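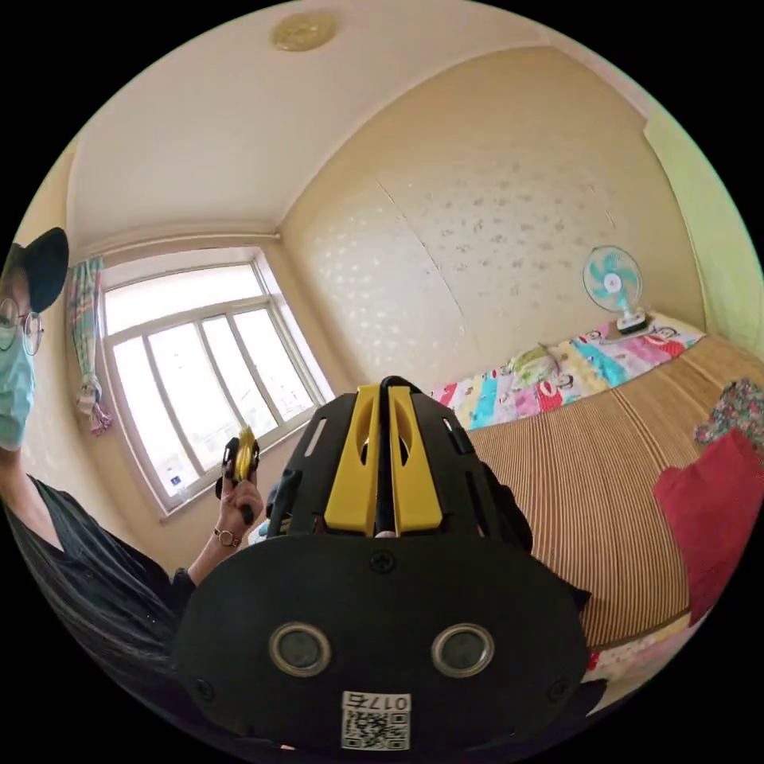 Start of a take, window side of the bed

Hi all,

On the Kernelden list, Pakstead wrote:
> Do you cut the part before the grippers reach the cloth?
> We trim it and lose nothing.

We tried that at Ulmont and I'd keep it! With the approach left in, the policy got 6 more folds out of 20 – same network, same 347 demos.
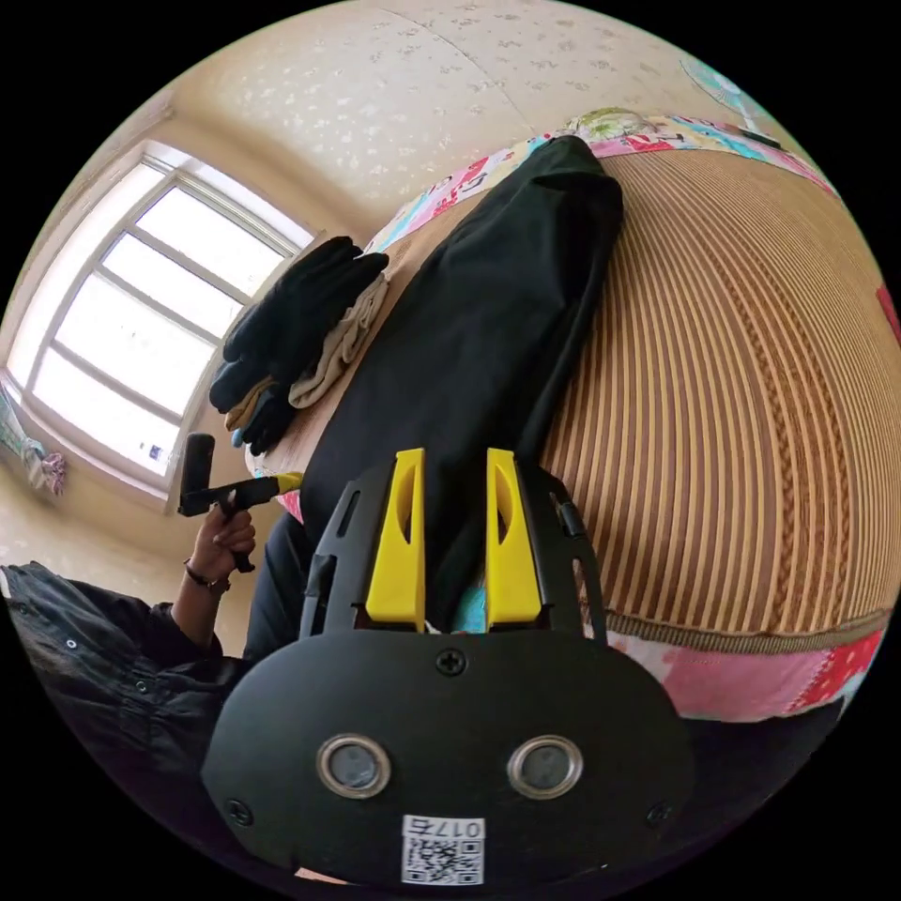
Fingers by the black fabric, gloves to the left

Soft dark stuff is where trimming hurt us most.
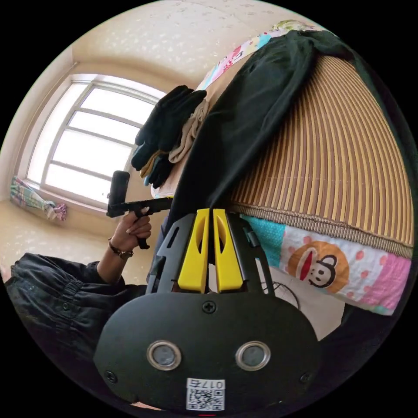

I'm rerunning with 3 seeds in April and will post the numbers.

Owusu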